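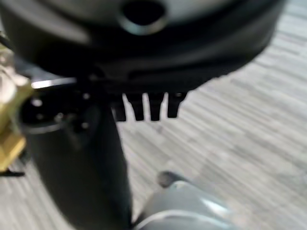
On the carpet at Viltden, seen from the gripper's side of things.

About us

Viltden began as a family repair and packing business with seven people, a borrowed van and a kettle that never quite switched itself off. We've grown since then, and 183 of us now work across two sites, Guvora and Jakia, looking after equipment that other companies send us to be sorted, checked, mended and sent home again.

People who visit usually want to hear about the robots, so we may as well start there. We brought in the first ones at Guvora, after a long winter of sore shoulders and too many late finishes. The crew gave the whole program a name, Tian, and it stuck – you'll hear people say "Tian's got that one" as though they were talking about a neighbour.

Tian does a fair bit of the reaching, holding and setting down. What's left for our people is the part they were always best at, like noticing that a hinge feels wrong, or ringing a customer to talk over whether an old favourite is worth saving. Some of our longest-serving packers have trained as robot minders, and 20 of them now teach the newer staff. Everyone who wanted to retrain got paid hours to do it, and those who didn't want to have kept work they enjoy.

It hasn't all been smooth. The first months were slow, and a few of us missed the chatter of the old packing line (we've since moved the benches closer together, which helped). We still hold a 30 minute catch-up every morning over tea, where anybody can ask for a job to be handed back to human hands, and quite a few have been.

If you'd like to see how we work, or you're thinking of joining us, come by Guvora any morning after nine. The coffee is decent and the biscuits are better.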